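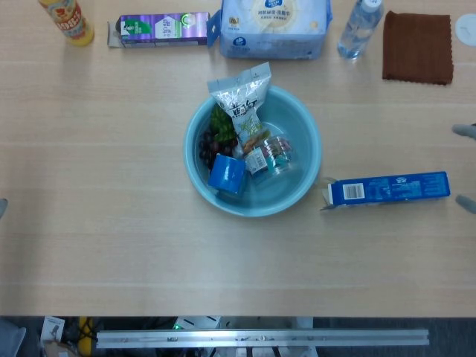

**About Grerngate**

We put snack baskets together. Grapes, crackers, cookies, a drink, a pack of something useful, all in one basin that you keep afterward and wash your socks in if you like. That's the whole business. Small place, one long morning, lots of tape.

Started by Macarena Segura in her aunt's front room in Olmedo, then the shop unit in Plellbridge when the front room got too full to walk through. First order was for a hospital ward. Second order was the same ward again. Now some 300 baskets a month, more in September when the students come back and their parents panic.

## What goes in

Depends what you ask for. Most people want a mix:

- something fresh (grapes mostly, they travel fine if you're careful)
- something salty, crackers or peanuts
- cookies, boxed
- a drink, carton or bottle
- tissues or wipes. People laugh at this one then reorder it

We buy a lot from the Chinese grocer two doors down, so plenty of our bags have Chinese on the front. If you can't read the label, ask, we keep a sheet with the ingredients in English for everything on the shelf. Allergies: tell us when you order, not at the door. We pack nuts on the same table as everything else and we can't promise you a nut-free basket. Please don't order one for somebody with a serious nut allergy, we'd rather lose the sale.

## How we pack

Everything out on the table first. Then in it goes. Macarena's order is jars lying down, grapes to one side, tall bags last so they can stand up against the rim and look like somthing. Cookie boxes are long and they never want to fit. We've tried them crossways, on end, under the grapes (no). If you've ordered two they usually go alongside, tied on with ribbon.

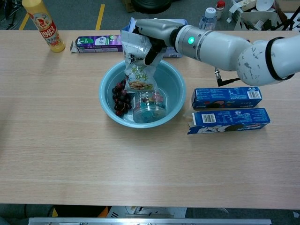

Bags with air in them get handled by the top edge, never the middle. Crushed crackers are the number one complaint, 41 last year, we wrote every one of them down and sent new bags. Since we changed the order of packing it's a lot less. Peanuts don't care what you do to them.

Basins are plastic, round, plain. We did wicker the first year. Pretty, but it shed bits into the fruit and cost double to ship. Customers said they used the basins after, for salad, for hand washing, for the dog. So basins it is. Bring one back and we'll refill it at a discount, doesn't have to be spotless but please rinse it.

## Who we are

There are 4 of us. Macarena does the buying and most of the phone. The rest of us pack, drive, and argue about ribbon. No sales team, no call center, if you ring at lunch we may have our mouths full.

## Ordering

Phone or come in. We need 2 days for a normal basket, longer for anything over a dozen. Same-day sometimes, if the grapes are in and you ask nicely. Delivery in Plellbridge and Olmedo is by our own van, anywhere else goes by carrier and then no fresh fruit, sorry, we swap in dried.

Cards are free. Write your message clearly!! We once sent "Get wall soon" because thats what it looked like.

Schools and offices, ask for the big order form, it's at the counter. Prices on it are good from 24/02/2020 until we print the next one.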